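Condarik: frequently asked questions

Last updated 4 Oct 2020

What is Condarik?

Condarik is a method for teaching a robot arm to move small objects on a table when it is told what to do in an ordinary sentence. The arm pushes things with a plain cylinder. It can't pick anything up. The method was developed at the Plillholm lab, and the paper is being revised at the moment.

Why pushing and not grasping?

Pushing is cheap to set up and a failed push rarely breaks anything. It is also harder to control than it looks. A block pushed slightly off centre will turn, and a long push needs many small corrections on the way. We wanted a task where the arm has to keep watching what it is doing.

What does a typical instruction look like?

"Push the green star towards the blue cube." "Move the heart a bit to the left." "Put the red cylinder near the bottom corner." People wrote these in their own words and we left the spelling mistakes in. Instructions that named something not on the board were taken out.

How much data did you use?

The training set has 600 recorded sessions. A person steered the arm through each one and the sentences were written afterwards by someone else, who watched the recording. Another 61 sessions were held back and used only for testing.

How well does it work?

We gave the trained system 314 new instructions on the real arm. It completed 177 of them within the time limit. Short moves in open space went best. Most of the failures were instructions that needed one block to go round another, or that used words like "between".

What counts as completed?

The block named in the instruction has to end up in the place described, and the arm has to stop by itself. Two people judged each attempt separately. If they disagreed, it was marked as a failure.

Does it understand language?

We would not put it that way. It has learned to connect certain words with certain movements. If you use a colour or shape name that never came up in training, it tends to head for the nearest block and push that.

What is Fistgate?

Fistgate is the program that runs on the computer next to the arm. It limits speed and keeps the tip inside the working area, whatever the learned part asks for. It is separate from Condarik and you can use one without the other.

And Kairys?

Kairys is our older method. It used a fixed list of commands and a hand-written planner. We keep it as a comparison, and it still does better on moves that go round an obstacle.

What do the blocks stand on?

A flat board of pale wood, fixed to a blue perforated table. The blocks are plastic, in red, green, blue and yellow, and there are eight of them. The set includes stars, cylinders, a heart, a cube, a pentagon and a triangle. Every colour is used twice, so a colour alone is not enough to say which block you mean. 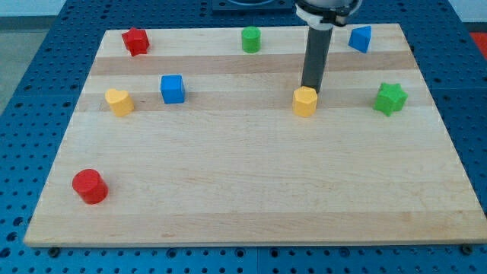

Starting positions were chosen by a script and the blocks were set out by hand to match. We did not measure how closely. The arm is meant to cope with small differences, and a block that was a few millimetres out was left where it was.

Can I use a different board or other blocks?

You can, but expect worse results without new training. In August we tried a darker board and the system lost track of blocks near the edges. We have not tested other block sets.

Is the code available?

The training code will be released with the paper. The recordings will follow once we have checked the written instructions for personal names.

Who do I contact?

Write to Sigita Rozīte at the Plillholm lab. Please say which version of Fistgate you are running if your question is about the arm stopping early.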